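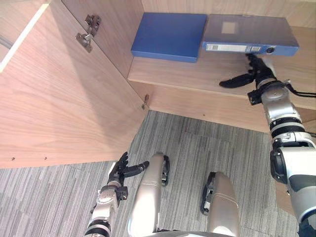

Two blue ones side by side on the shelf, the right-hand one with its long label strip facing out.

The Blue Shelf: Sorting the Paper Cabinet at Okville

I have wanted to make a page for this cabinet for so long! The Okville reading room has plenty of handsome furniture, but the one I love best is the plain pale wood cabinet that holds the Porkmont papers. It has a big swinging door, one shelf across the middle, and enough depth for a box to lie down flat. All winter we were going through the collection -- 1,127 sheets by the final tally -- and in June we finally got to the fun part, which is deciding what lives where.

Kalliopi Đorđević drew up the shelf plan (in pencil, on the back of a Rebelo seed catalog, and I'm keeping it forever). Her rule is that anything people ask for often goes on the shelf, lying flat, label toward the door. Blue is for letters and accounts. Maps go in the drawers across the hall, and the photographs are still waiting for proper sleeves.

If you've only ever stored papers standing up, do try laying them down. The corners stay so much nicer, and a heavy box doesn't slump over when its neighbor goes out on loan.

Next comes a very close look at something blue and wrapped. I'm a great fan of wrapping for anything that will sit a while between readers, and I could happily talk about it all afternoon.

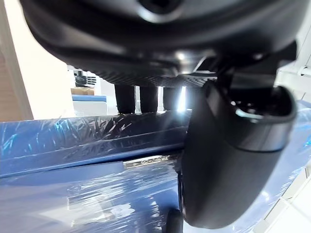 Down Low and Close In

A low cabinet means getting down to its level, and I have grown fond of the view from there. You notice hinges. You notice how the grain runs, and which labels can be read without your glasses (fewer than I'd like). Kalliopi wants every label in 40-point type from now on, and after a season of squinting I'm with her completely.

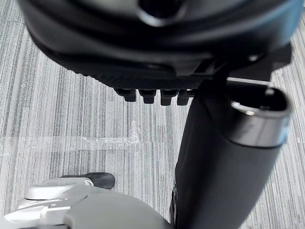
Very close quarters, with a thin line of floor showing through.

The door deserves a word too. It opens wide, so both hands are free for the box, and it's mounted on the kind of concealed hinge you can adjust with a screwdriver. I gave ours a small turn in the spring and it has closed sweetly ever since -- such a satisfying little job! The Brader handbook we use for the furniture here has two good pages on it, and the copy on the front desk is yours to borrow.

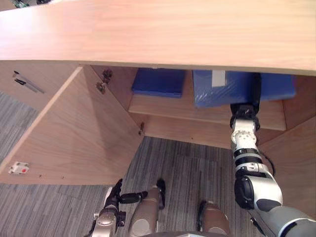

Door wide open under the long tabletop, the flat dark blue one on the left and the bigger one in clear wrapping beside it. Look for the two pens at the far left.

More pictures will go up when the photographs get their sleeves. Come by any morning and ask for the Porkmont shelf.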